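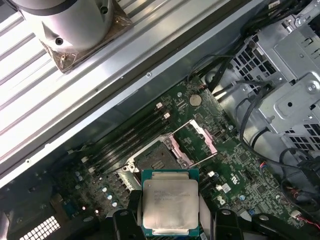
Line Item Seven

Posted Monday, October 21, 2019
By Melaniia Savchuk

The capital request had to be in by five. Antonina Lysenko had the spreadsheet open on the left screen and the supplier quotes on the right, and line item seven was still blank.

Items one to six were settled. They covered the second arm, its controller, the mounting plinth, the guarding, the compressed air and a service contract with Davmont that nobody in finance would read. Item seven was labelled "End effector, processor handling". It had been labelled that since April.

"Two quotes," said Lev Moroz. He had brought his own chair in from the workshop. "Tonon want a three-month lead time. Clala can ship next week."

"What is the difference in price?"

"Clala is cheaper by 2000. The Tonon unit has force sensing in both fingers. Clala gives you motor current and lets you work it out."

She typed both figures into a side column. The refurbishment line at Tkachuk took in retired servers, stripped them, tested the parts and rebuilt what could be sold. Cell one did memory and drives. Cell two was to do processors, and a processor was a different class of problem. Memory could be pushed home and would tell you when it was in. A processor had to be lowered square on to a field of contacts thinner than hair, released, and left alone.

"How many sockets have we written off by hand this year?" she asked.

"731 boards through, ten with bent pins."

"That is not bad."

"No. That's the trouble with it."

She saw what he meant. The return calculation in column H compared the new cell with two technicians at a bench, and the two technicians were good. On scrap alone the cell would never pay for itself. It paid on night running, and night running assumed that the arm would not do at two in the morning what a tired person might do.

"Your request says fingers, parallel, two off," she said. "It doesn't say what they do if the part slips."

"They stop."

"With the Tonon?"

"With the Tonon they stop before it slips. With the Clala they stop when the current changes. By then it's on the pins."

Lysenko opened the risk sheet and entered a row for dropped part, socket open. Likelihood low. Consequence one motherboard. She multiplied it out over a year of nights, then over three years, which was how long finance let them write down tooling. The figure came to a little more than the gap between the quotes. She checked the formula. She had included the weekend shifts, which had not been approved. She took them out and the figure fell to slightly less.

"It comes out level," she said.

"It can't come out level. One of them is worse."

"It comes out level in pounds."

Moroz turned his chair round and looked through the window at cell one, where the arm was putting memory into a tray. It was idling between trays longer than it should. He made a note of it on his hand.

"What about the lead time?" he said.

"If we take Tonon, cell two starts in late January. I have to move the installation budget into the next quarter, and Charoen Khamphan has to sign for that."

"Will he?"

"He will ask why."

She put the Tonon price in line item seven. In the justification box, which allowed two hundred characters, she wrote: Force sensing required at point of placement. Socket damage not recoverable. Lead time accepted. Then she restored the weekend shifts, marked them "subject to approval", and saved the file.

At ten to five the system asked whether she wished to attach supporting evidence. She attached the scrap log and pressed submit.

Khamphan's reply arrived at four minutes past. It asked why item four, compressed air, was needed with an electric gripper.

Comments (3)

Antonina Boiko
Item four is the best bit. We paid for air on an electric cell for two years before someone went and looked at the drawing.

benchside
Would have split the order. Clala for commissioning, Tonon when it turns up. You need a spare anyway and it never gets its own line.

R. Holt
Is there a part two? I'd like to know if he signed.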